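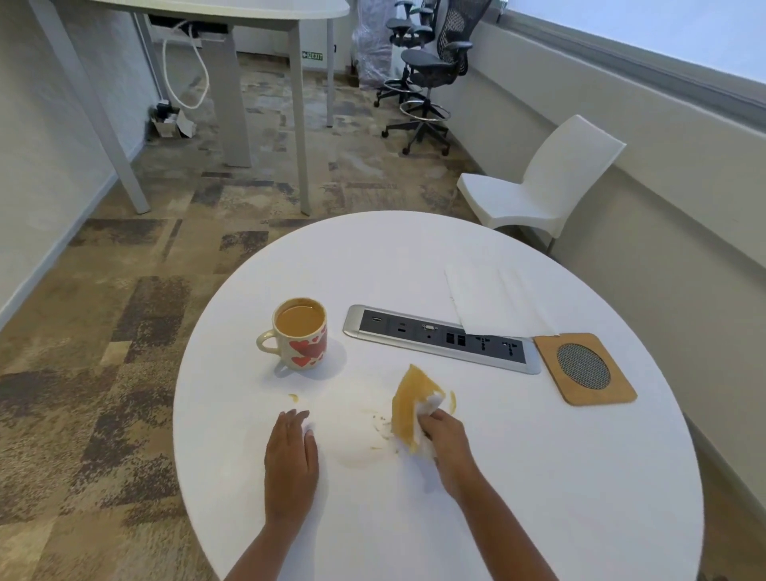
The Water Man

32 shares

My aunt paid a man $1000 to walk across her field with a bent piece of wire, and she called me afterward to say how well it had gone.

"Gone how?" I said. "Did he find water?"

"He found where it is," said Aunt Janka.

I drove up to Dromavar that Saturday. The old well had been giving brown water since February, and by summer it gave a cupful of it and then a noise like an old man clearing his throat. She had been hauling jugs from the church hall. I knew all that and I had offered to pay for a real survey, with a person who had gone to school for it. She said she'd think it over. What she did was call Čestmír Paulík.

His stake was in the lower field, near the fence, with a strip of blue rag tied around the top. I looked at it for a while. The grass was a little greener there, I'll give him that. It was also the lowest spot on the property, and the neighbor's cows stood on the other side of the fence doing what cows do for grass.

"I could have put a stake there," I told her.

"But you didn't," she said.

He came by after lunch to check on his stake, or on me. I had pictured somebody with a beard. He was a neat man in a zip jacket with a pen in the pocket, and he shook hands like a dentist. I asked him what the wire did. He said it dipped. I asked him what made it dip and he said water did. I asked if he would mind wearing a blindfold and doing it again, and my aunt said my name in the voice she used when I was nine.

"I don't mind," said Čestmír Paulík. "People ask."

So we did it, with her good scarf over his eyes, and I turned him around a few times and led him by the elbow in a crooked line up past the shed and down again. He held out the wires. They wobbled. Twice they crossed where there was no stake and no green grass, just dirt and a bit of old roof tile. Then they crossed again, maybe ten steps from the stake.

"There," said my aunt.

"That's three places," I said.

"Water moves around," she said.

"Ten steps is close," he said, taking off the scarf. He folded it before he handed it back. "I wouldn't drill at the first two. Those are small."

You see how it works. When he hits, he hits. When he misses, the miss is a small stream. I explained this to my aunt over supper and she passed me the potatoes. I explained that almost anywhere you drill in that valley there's water if you go down far enough, so a man could throw his hat and be right. She said that in that case I shouldn't be so worried.

The drillers were two brothers from Vaner, or they said they were brothers. They set up by the blue rag early on Monday, and I stayed home from work to watch, and told my boss it was family business. At 66 feet they had gravel. At noon they had more gravel and a great deal of gray mud, and the older brother ate a sandwich standing up.

My aunt watched from the kitchen with the window open. Every so often she called out to ask if it was wet, and the younger one called back that it was all wet, ma'am, they were pumping water into it.

I won't pretend I was hoping for a flood. I wanted her to have water. I also wanted, quite badly, for it not to be there, and I carried those two wishes around the yard all afternoon and got no use out of either one.

They stopped at 200 feet because that was what she'd paid for. The older brother let the hole sit, dropped a line in, and came over to me instead of her, which I thought was a bad sign.

"You've got some," he said.

"Some what?"

"Some water. It's slow. It'll do for a house if you're careful. It won't do for a house and a garden."

"Is that good?"

He thought about it. "It's about what everybody gets up here," he said.

I took this inside as if it were a trophy. What everybody gets! I said it to her a couple of times. She had already started washing the tomatoes.
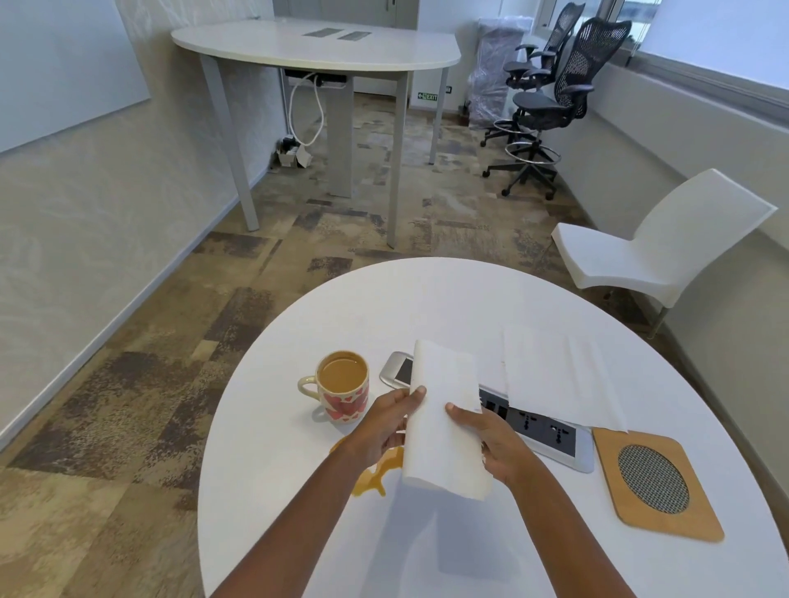 Romana Michalík said over the phone that night that I was asking the wrong thing, and that the wire had never been any of my business. Her own father had used the same man, she said, and got a dry hole, and then paid him to come back and pick another spot.

"And that one was good?"

"That one was dry too," she said. "He liked him. He said the man walked the whole place with him and listened to him talk about where the old creek used to be. How long did your surveyor stay?"

"There wasn't a surveyor. She never called one."

"Well," said Romana, "how long would he have stayed?"

I said that was no way to find water. She said no, it wasn't, and then she had to go, her dog was into something.

I thought about calling Čestmír Paulík to ask for part of the money back. I had the number on the pad by the phone, in my aunt's handwriting, with a little drop of water drawn beside it. I had a speech, too. It covered the blindfold and the two extra crossings and the cows, and it was a fair speech. I still believe all of it.

When I came down in the morning his car was in the yard. He and my aunt were out by the new wellhead, and she was pointing up at the ridge — at the place where her brother had gone through the ice, I think, or the place where the Stojanović orchard was before they sold it. She points at both a lot. He had his hands in his jacket pockets and was looking where she pointed. The wires weren't anywhere that I could see.

I ran the kitchen tap. It coughed, and spat, and ran a thin gray string, and after a minute or so the string went clear. I let it go on a little longer than I should have, considering, and filled the kettle and got down three cups.

We use cookies to remember your reading settings. Accept | Manage

© 2021 Jimham Stories | Contact | Back to top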